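Home | Ask Me Stuff | Animals | Space | Your House | Grown-Ups

Where Does Electricity Come From Before It Gets to Your Wall?

My nephew asked me this while he was waiting for toast, and I gave him such a mumbly answer that I went off and learned it properly. So now you get the good version!

Let's start at the plug and go backward. Behind your wall there are wires, and they're made of metal, usually copper. Metal is great for this job. Everything around you is built out of teeny tiny bits called atoms, and atoms have even teenier bits called electrons. In copper, some of the electrons can wander from atom to atom pretty easily. When something gives them all a push, you've got electricity.

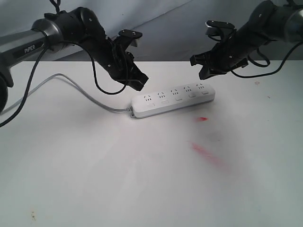

Why are wires covered in plastic?

Electrons have a very hard time moving through plastic, so the covering keeps the electricity inside the metal where it belongs. Stuff like that is called an insulator. Rubber and glass are insulators too.

Okay, back to our trip. The wires in your wall go to a metal box of switches (it might be in the basement or the garage), and from there they run out to the street. Some streets have poles, and some have the cables buried under the ground. I grew up with poles, and I used to count the birds on the way to school. My record was 42, on a foggy morning in November!

Keep going and you get to a transformer. It doesn't turn into a truck, sorry. Electricity travels long distances best when it has a really big push behind it, and that push is called voltage. It's way too big for your toaster, so transformers bring it down a bit at a time before it reaches your house.

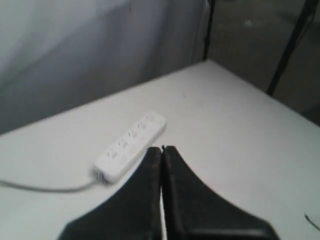 After the last transformer on our backward trip come the giant towers, the ones that march across fields with fat cables hanging between them. Those lines can be more than 200 miles long. And at the far end — finally! — there's a power station.

Lots of power stations work by spinning something. Wind can spin it, or falling water, or steam from boiling water. The spinning part turns magnets near big coils of wire, and moving magnets give electrons that push I told you about. Solar panels are the odd ones out. They get their push straight from sunlight, with nothing spinning at all.

My friend Ebony Nepia took me to see a dam once, and I could feel the floor humming through my sneakers.

One serious thing before you go. Never poke anything into an outlet, and keep drinks away from plugs and cords. If a cord looks cracked or torn, don't touch it, go and get a grown-up. And if you ever see a wire down on the ground outside, stay far away from it and tell someone right away.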